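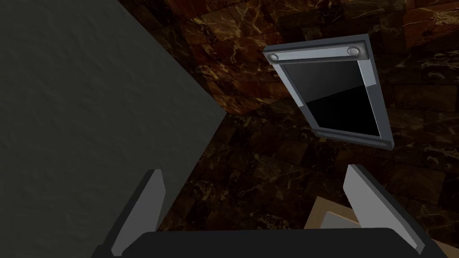 家事ロボットはもう「片付け」くらいできますか？

質問日:2023-08-15
カテゴリ:家電・暮らし > ロボット・自動化

小さな雑貨店を自宅の一階でやっています。店の床と住居の台所、両方とも私ひとりで面倒を見ています。掃除ロボットは二台目で、床については文句がありません。床に物がなければ、の話ですが。つまり私は毎晩、ロボット様のために床の物を拾って歩いているわけで、どちらが雇い主なのか最近よくわからなくなってきました。

そこで、腕のついたやつはどうなんだろうと調べ始めました。シミュレーションの中で二本指のハンドが物をつかむ動画がたくさん出てきます。Jurnuraという会社の紹介ページには「一般家庭の家事を500種類学習」とありました。500も家事があるのかと、まずそこで落ち込みました。

聞きたいのは次の点です。
・台所の調理台に出しっぱなしの物を棚に戻す、程度のことは今の機械にできるのか
・店のほうで、閉店後に商品を棚へ戻す作業はどうか
・シミュレーションでできることは、家でもできると思っていいのか

予算は、軽自動車を買う勇気はある、というくらいです。食洗機を買えという回答はご遠慮ください。もうあります。入れるのも出すのも私です。

回答1(ベストアンサー)

物流倉庫の自動化の部署に6年いる者です。結論だけ先に書くと、家庭向けはまだ待ちです。

順番にいきます。

調理台の片付け。単品なら、条件をそろえればできます。形のわかっているマグカップを、決まった場所から決まった棚へ。ところが実際の調理台にあるのは、半分開いた海苔の袋、濡れた布巾、立てかけた鍋のふた、去年の年賀状です。二本指のハンドは箱や筒のような素直な形は得意ですが、布や袋になると急に自信をなくします。つかむ前に「これは何で、どこが持つところか」を見分ける段階でも、かなりつまずきます。

それから材質と明るさの問題があります。黒いガラスの扉、つやのある石の天板、金属の枠。見た目に高級な台所ほど、カメラ泣かせです。黒いガラスには部屋の何かが映りますし、距離を測るセンサーによっては面そのものがうまく取れません。模様のある暗い石の上に暗い色の物を置かれると、人間の私でも探します。照明を落としたおしゃれな台所は、機械にとってはただの暗い台所です。

店の棚戻し。こちらのほうが見込みはあります。商品の寸法が登録できて、置き場所が決まっていて、人がいない時間に動かせるからです。うちの現場でもSellbyという棚補充の台車を4か月試しました。箱物はよく戻しました。雑貨は、雑貨というくらいで、だめでした。一度、ぬいぐるみを持ち上げたまま朝まで考え込んでいたことがあります。翌朝来た同僚のYu-ting Chuが電源を切ってやっと決着しました。

シミュレーションについて。これは誤解が多いところです。仮想の台所で練習させるのは正しいやり方で、皿を何枚落としても掃除がいりません。床や天板の柄、明るさ、家具の置き方をいろいろ変えて練習させるのも、見慣れない家で慌てないようにするためです。ただ、摩擦や重さ、引き出しの渋さまでは完全に再現できません。実機に移すと成功率は下がると思ってください。どのくらい下がるかを宣伝ページに書いている会社があれば、そこは少し信用していいです。

もし問い合わせをするなら、デモ動画が何倍速か、失敗した回も見せてもらえるか、遠隔で人が操作していないか、この三つを聞くといいと思います。返事が遅い場合は、だいたい三つ目です。

回答2

買っちゃえばいいと思います！ うちは4月にLuricoの卓上アームを入れました。子どもの積み木を箱に戻してくれます。積み木は同じ大きさの物だけで、箱の位置はテープで印をつけてあって、夜は影が出るので電気を全部つけます。一個ずつなので少し時間はかかりますが、見ていると応援したくなります。家族全員で見ています。片付けより楽しいです。

(質問者からのコメント)
ありがとうございます。ご家族全員で片付けたほうが早いのでは、と思ってしまいましたが、楽しそうなのは伝わりました。

(回答2の方からの返信)
早いです。5分で終わります。

回答3

Pavliukの据え置き型はどうですか。使ったことはないですが名前はよく聞きます。あと床の物は最初から床に置かないのが一番です。

質問者からのお礼

皆さまありがとうございました。回答1の方、とても参考になりました。うちの台所は築年数のおかげで高級素材の心配はないのですが、海苔の袋と布巾のくだりは、どこかで見られているのかと思いました。年賀状もあります。

店のほうは、まず箱物の棚だけ場所をきちんと決めて、寸法を測っておくことにします。いつか機械が来たときのための下準備です。測り始めてみたら、これがまたひとつ家事が増えたような感じで、Jurnuraの数え方が少しわかってきました。

床の物は、今夜も拾います。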